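The shirt folder of Coltholm

I had been warned that she would make me fold something. She runs the clothing side of Menelska, the reuse outfit in Coltholm, and she doesn't much like being interviewed sitting down. So we stood, coffees out of reach ("never near the whites!"), and I asked my questions over a pile of laundry.

"People think the hard part is getting the clothes," she told me. "We had 3,715 pieces through last October. Getting them is easy. Then you've got to make them look like something a person would want to take home."

Her first rule is that you start with the cloth as flat as it will go, and you don't touch a sleeve until the body is sorted out. I said my mother always started with the sleeves. She gave me a look.

"Your mother was folding for a drawer. I'm folding for a stack of 72. If the bottom one has a lump in it, the whole thing leans, and by four in the afternoon it's on the floor." 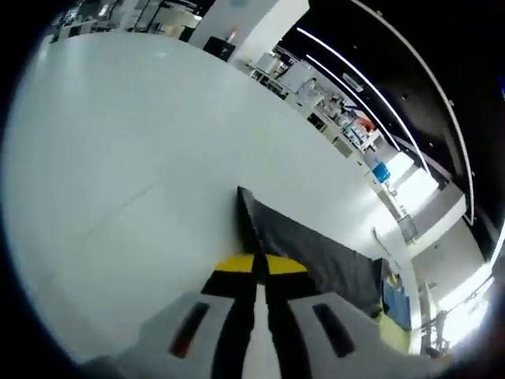 Dark gray fabric with a long triangular fold.

I asked whether color makes any difference, expecting a no, and got ten minutes on the subject. Dark gray is her least favorite, as the creases hide in it and you only find them when you run your palm across. Yellow is the opposite, every wrinkle shows. What she really loves (and she went a bit pink saying this) is a shirt in several colors, the kind with sleeves that don't match the body.

"You can see where you are! The seam tells you where the shoulder is. With a plain black tee I'm guessing half the time."

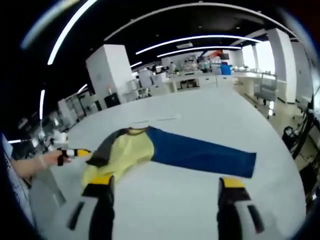 A shirt in pale yellow, royal blue and charcoal, with one blue sleeve laid out flat.

She learned all this at Magyar, a hotel laundry where she spent her first working years on sheets and staff uniforms. The supervisor there would unfold anything she didn't like the look of and hand it back without a word. "I cried in the linen room," she said cheerfully. "Then I got fast."

How fast, she wouldn't say, though she did mention that she and a coworker once got through 596 shirts for a delivery to Solov before the van came, and that they had chips for dinner and couldn't feel their thumbs.

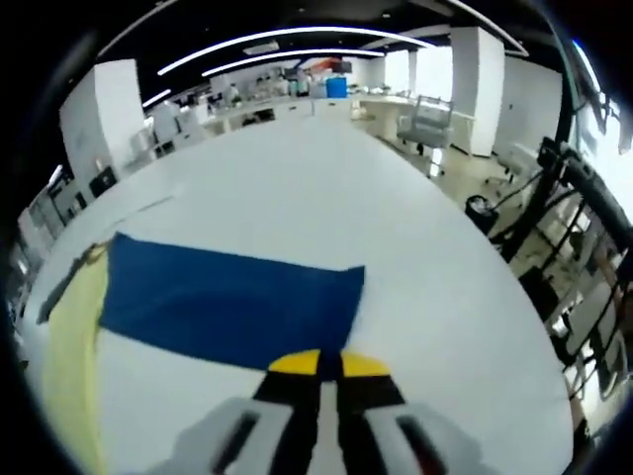 We moved on to folding in pairs, which she thinks everybody should try at home. Big table, one person on each side, and you have to agree who leads. Most couples can't do it, she said. They both pull. "You want one of you to hold still and the other to bring the edge over. Then swap, so no one gets bossy."

And did she fold her own clothes like this? She laughed so hard she had to put the shirt down.

"I have a chair," she said. "Everything goes on the chair."

I had a go at a long-sleeved one before I left. She said it was fine, waited until I had my coat on, and did it again.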